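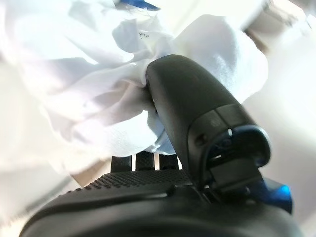

Cloth Handling Software Group — Minutes

Thu 6 November, Tondavar room

1. Minutes of last meeting
Agreed, with one fix: the planner freeze was never "approved", only proposed.

2. Grasp detector
The new build of Derel was run over 1173 logged grasps. The perception side reported a clear gain over the April build. Others were not convinced. Most of the logs are white cloth against a pale background, and the score counts a pinch as good once the finger is pressed into the folds. It says nothing about how many layers are held. The meeting did not accept the gain as shown. Action: perception to rescore by layer, by hand if need be.

3. Overexposure
Bright folds still wash out in the wrist view and the depth estimate goes flat there. A proposal to fix this with more training data got little support — exposure control has not been tried yet. Action: control to try it first.

4. Shin (planner)
Replanning after a slip now takes two tries at most, then stops. Asked what happens after it stops, the planning side said an operator steps in. It was noted that the demo plan calls this "fully automatic". Wording to be changed.

5. Logging
Drumolska dropped 16 runs out of 2899 with no error message. Cause unknown. The claim that this is "within normal limits" was struck, as no limits have been set.

6. Any other business
Request to move the demo forward: refused.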